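Hand-Eye Calibration and a Pick Test for a Shared-Workshop Arm

Last updated February 5, 2019

This page covers the step after the arm is bolted down and the Urkeo controller answers on the network. If joint homing still drifts between power cycles, fix that first. Calibration against a drifting joint gives numbers that look fine and mean nothing.

You need the arm, a camera with known intrinsics, a printed checkerboard glued to something flat, and a counter or bench the arm can reach across. Our arm runs the Boncombe driver, but the procedure is the same for any driver that reports tool pose with a timestamp.

1. Fix the camera. Tighten every joint on its mount, then tape the cable so that its weight does not pull on the housing. Run the other cables clear of the base.

2. Place the checkerboard in the middle of the area you plan to pick from. It must not move until step 4 is finished.

3. Record poses. Jog the arm to 60 positions, tilting the wrist between them. Pure translations do not constrain the rotation, and this is the usual cause of a bad solve. Wait 2 seconds at each position before saving.

4. Run the solver and read the residual. Ours is given in pixels. Discard the worst poses and solve again. If the result shifts by more than a few millimeters, repeat step 3 with more tilt.

5. Remove the checkerboard and set out the test objects. Mix soft and rigid items, and put some on plates and some in a basket or tray. Cloth belongs in the set too - its edges are hard to segment and it changes shape after every attempt.

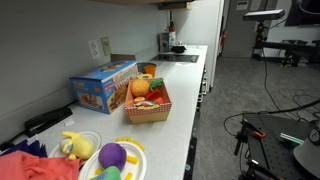
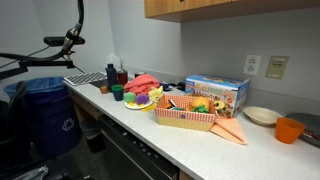
6. Set the approach height. Start at 151 mm above the counter and lower it only after ten clean approaches. Keep the speed limit at the commissioning value.

7. Run the pick list one object at a time. Log the target, the commanded pose, the measured pose and the result. Do not retune in the middle of a list, or the log cannot be compared with the next one.

8. Sort the failures by position before sorting them by object. Misses that grow toward one end of the counter point to a rotation error in the calibration. Misses spread evenly usually come from segmentation or from the grasp itself.

Reach limit: we cap ours at 780 mm from the base axis in the Boncombe config file. Past that the elbow is nearly straight and small joint errors become large at the tool.

Repeat steps 2 to 4 whenever the camera mount or the base is touched. In a shared room, check the residual with five poses at the start of each session. The check uses the same solver script with the --verify flag.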